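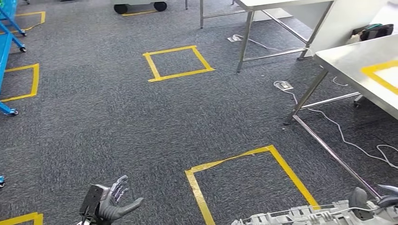

OK so I promised an update on the antenna sim saga, and it's a long one, sorry in advance. Short thread!

Quick recap if you missed it in May: I'm modeling a patch array in Saber, and my full mesh came out at 3,386 unknowns per element. Fine for one. Not fine for the whole board on my sad little desktop.

First thing I tried was symmetry. Cut the model in half, put a magnetic wall down the middle, hit run. Way faster, and the gain plot looked great (too great, I should have been suspicious).

Yeah, I'd used the wrong wall. My feed currents were pointing the other way, so I needed an electric one. Two evenings gone on that. Ask me how I feel about sign conventions.

Laine Grīnberga spotted it from one screenshot, by the way. Thank you Laine!! She also told me to stop meshing the ground plane so finely far away from the patches, and that got me from 39 minutes a run down to 20.

Next headache: the connector. I'd been using an ideal port, and my match was dipping in a different spot than the one on the bench. Drew the real coax launch, pin and all, and the dip slid most of the way over. Still a small gap. I'm blaming my guess for the substrate permittivity.

Someone asked if I've tried Prurar for this. Only the trial, and it choked on my import, so no opinion yet. If you've gotten a clean STEP file into it please tell me your settings.

Tonight I'm sweeping permittivity, 100 points, going to bed while it runs. Plots tomorrow if the power stays on.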